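Vestine College
Department of Facilities and Workplace Studies
Unit 6: Work Surfaces, Storage and Good Order
Handout for students. Issued 5 Nov 2019

Purpose of the unit

This unit considers how shared work surfaces are planned, kept clear and looked after. It follows the unit on floor layouts and assumes that students have read the notes on circulation space. Students who joined the course in April should consult the bridging sheet before attempting the written exercise.

A shared surface is any bench, table or counter used by more than one person in the course of a working day. Such surfaces present a particular difficulty. A person with a desk of their own will usually tidy it in their own way. On a shared surface, each user tends to assume that the last person left things where they belong.

Fixed and loose items

It is usual to divide what is found on a work surface into fixed items and loose items. Fixed items include lamps, sockets, vices and anything screwed, glued or taped in position. Loose items include trays, hand tools, papers and containers. The division matters when cleaning is planned, as fixed items must be cleaned in place and their edges checked for lifting.

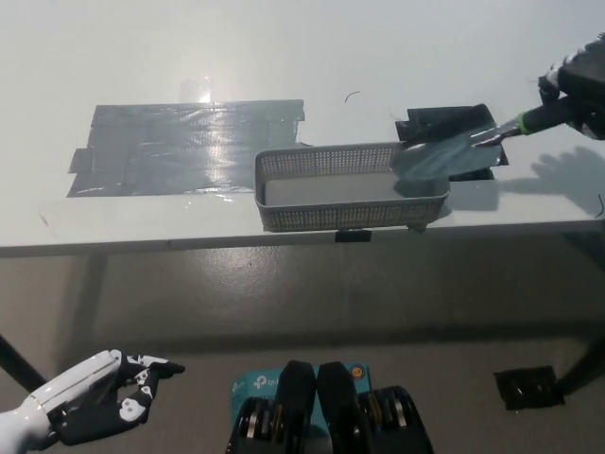
Loose items should be given a home position. In the Brurton workshops, which students will visit later in the term, the home position of every tray is recorded on a plan kept by the door. The plan is redrawn whenever the benches are moved. Students should note that a plan which is out of date causes more confusion than having none at all.

Choice of containers

Open containers allow the contents to be checked at a glance and are suited to items in frequent use. Closed containers keep out dust and are preferred for longer storage. Perforated sides let air through and reduce weight, but very small parts may pass through the holes or catch in them. The size of the holes should therefore be compared with the smallest part to be stored.

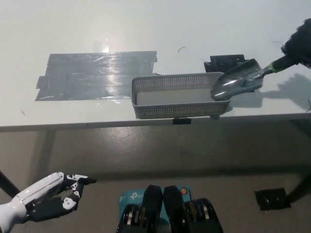

Figure 2. Shallow basket with mesh sides, placed lengthwise near the front of a table.

Depth is often overlooked. A deep container encourages users to pile one thing upon another, and the lower layer is then forgotten. In the Ketudell stores exercise, students will be given a list of 225 items and asked to assign each to a container of suitable depth. Reasons must be given in writing for any item left unassigned.

Cleaning routine

The routine taught on this course takes 15 minutes and is carried out at the end of each session. Loose items are removed first. The surface is then brushed, wiped and inspected under good light, and the loose items are returned to their home positions.
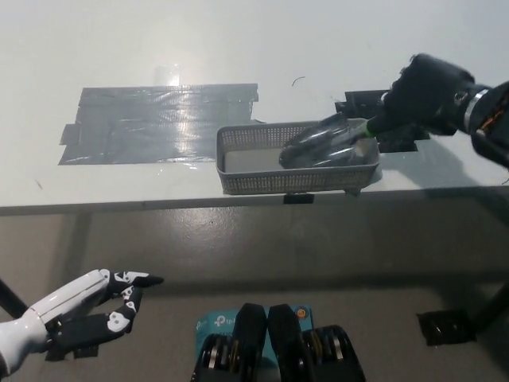 Where a surface has been marked or covered, the covering should be inspected at the same time. Worn coverings are to be reported on the form and replaced by the technician. Students should not add further layers of their own.

Written exercise

Choose one shared surface in the Nistor Building, Room 269 excepted. Draw a plan to scale, showing fixed and loose items separately, and propose a home position for each loose item. Plans should be handed in at the department office with the cover sheet attached.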